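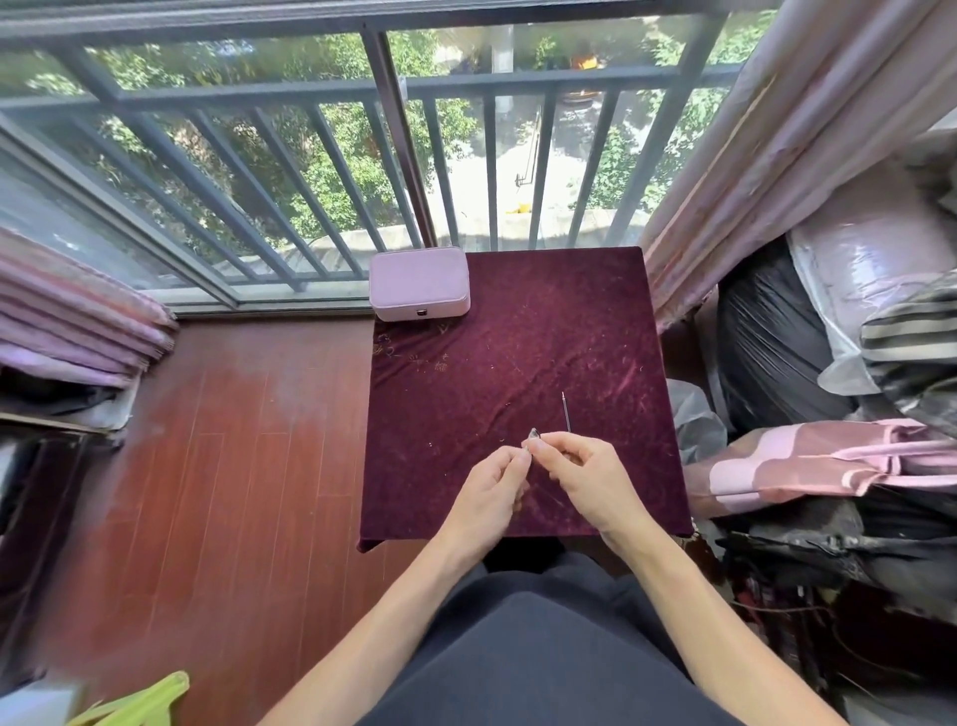
Perlenfädeln (auch Perlenaufreihen) ist eine Handarbeitstechnik, bei der durchbohrte Perlen oder geschliffene Steine mit einer Nadel oder einem versteiften Fadenende auf einen Faden gezogen werden. Die Technik dient der Herstellung von Ketten, Armbändern und Besätzen. Vom Perlenweben und von der Perlenstickerei unterscheidet sie sich dadurch, dass weder ein Webgrund noch ein Trägerstoff nötig ist.

Material

Verwendet werden Perlen aus Glas, Kunststoff, Holz, Metall, Horn oder Stein. Facettierte Perlen werden geschliffen oder gepresst; gepresste Ware ist an den weicheren Kanten zu erkennen. Klare Perlen lassen den Faden durchscheinen, weshalb seine Farbe auf das Stück abgestimmt wird. Üblich sind Fäden aus Seide, Polyamid oder Polyester, für schwere Steine auch ummantelter Stahldraht.

Perlnadeln sind dünner als gewöhnliche Nähnadeln und haben ein langes, schmales Öhr. Für größere Bohrungen genügt eine Nähnadel. Nadeln aus gedrehtem Draht besitzen ein weiches Öhr, das sich beim Durchziehen zusammendrückt.

Arbeitsplatz

Gefädelt wird meist im Sitzen an einem niedrigen oder kleinen Tisch, bevorzugt am Fenster. Als Unterlage dient ein Tuch mit Flor, häufig Samt, auf dem die Perlen nicht wegrollen und die Nadel leicht aufzunehmen ist. Dunkle Tücher heben helle und durchsichtige Perlen gut ab, zeigen aber jede Fluse. Samt wird vor der Arbeit in Strichrichtung ausgebürstet. Nadeln, Fäden und Scheren werden oft in kleinen Etuis mit Reißverschluss aufbewahrt.

Arbeitsweise

Die Perle wird zwischen Daumen und Zeigefinger gehalten, die Bohrung zeigt zur Nadelhand. Kleine Perlen können auch direkt mit der Nadelspitze vom Tuch aufgenommen werden. Bei wertvollen Steinen wird nach jeder Perle ein Knoten gesetzt, damit beim Reißen des Fadens nur ein Stück verloren geht. Eine einfache Kette aus kleinen Glasperlen umfasst rund 400 Stück, mehrreihige Arbeiten können 2.000 und mehr enthalten.

Grate an der Bohrung scheuern den Faden durch und werden mit einer Perlreibahle entfernt. Das Fadenende wird durch mehrere Perlen zurückgeführt, verknotet und knapp abgeschnitten.

Sammlungen

Die Sammlung Bermúdez verwahrt 211 gefädelte Ketten, darunter 30 unvollendete mit anhängender Nadel. Das Verzeichnis erstellten Tonantzin Montes und Reto Wyss. Es ordnet die Stücke nach Fadenmaterial und Art des Knotens.

Siehe auch: Perlenweberei, Perlenstickerei, Rocailles, Schmuckverschluss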